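Perforated produce basket

A perforated produce basket is an open household container, usually rectangular and molded in plastic, whose walls and floor are pierced by slots or holes. It is used to hold, rinse, drain and store fruit and vegetables. In everyday speech it is also called a fruit basket, a kitchen basket or simply a draining basket, although the last term is sometimes kept for models that sit inside a matching tub. This article covers the basket itself and its use in unpacking and storing large whole fruit, with the pineapple as the main case.

Construction

Most baskets of this type are molded in a single piece. The openings let water run out and allow air to reach the fruit from the sides and from underneath. Slots are more common than round holes in rectangular models, as they can be laid out in even rows between the ribs of the wall. A thick rim stiffens the upper edge and gives the hands a place to hold when the basket is full. Rounded corners are easier to wipe clean than square ones and are less likely to mark soft fruit.

Bright colors are common, green in particular. The household wares collection at Jarnthorpe lists 1,058 plastic kitchen containers, of which 200 are entered as perforated baskets. The catalog separates these from colanders by their flat floor and straight sides, and from wire baskets by material.

Use with whole pineapples

The pineapple is an awkward fruit to store. The body is firm and rounded and tends to roll, and the crown of stiff leaves adds considerably to its length. The leaves may have fine teeth along their edges and can scratch the skin or tear a thin bag. For these reasons a pineapple is often laid on its side in a long basket, with the crown pointing along the floor of the basket or resting against a wall.

Fruit brought home in a plastic bag is normally taken out soon after it arrives. A closed bag holds moisture against the rind, and mold may begin at the base. The bag is opened wide on the counter and the fruit is lifted out, either by the body or by the crown. Lifting by the crown keeps the hands clear of the rough rind, but it is not advised for a very ripe pineapple, whose crown may come away under the weight.
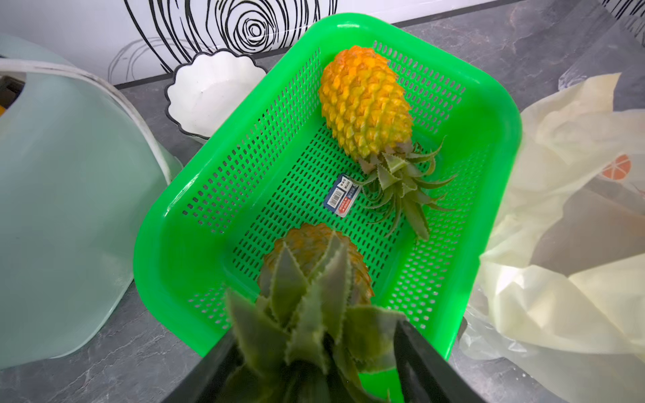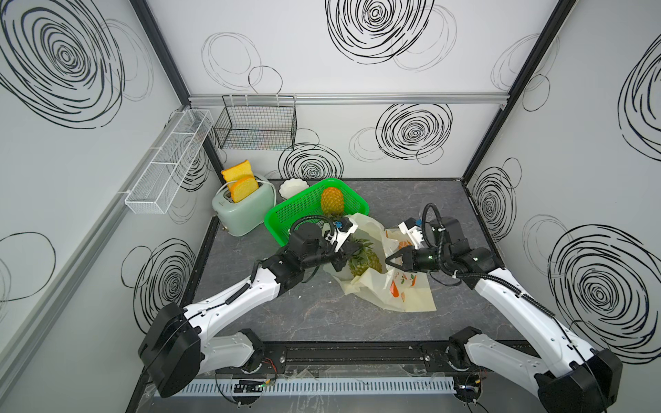 Whole pineapples with a green perforated basket on a gray marble-patterned surface.

Two pineapples laid in one basket are usually placed head to tail when the basket is narrow, or side by side when it is wide enough for both bodies to lie flat. Stacking is avoided – the lower fruit bruises where the upper one rests on it. A whole pineapple keeps for a few days at room temperature and somewhat longer under refrigeration. It does not become noticeably sweeter after picking, though the rind may continue to change color.

Cleaning

Baskets are washed in warm water with dish soap. A soft brush is used for the slots, where juice and grit collect. Product labels should be removed before first use, as adhesive left on the plastic holds dirt.

Regional names

In Drirnen the basket is known as a slot tray, and the name is applied to deep and shallow forms alike. Shops in Sison sell it with a solid tub of the same length under the name rinsing pair. In Punetmont, where the August fruit market allows 50 stalls, traders use a larger version for display and call it a open crate, a term that elsewhere refers to slatted wooden boxes.

See also: Colander; Dish rack; Fruit bowl; Wire basket

Last revised November 16, 2025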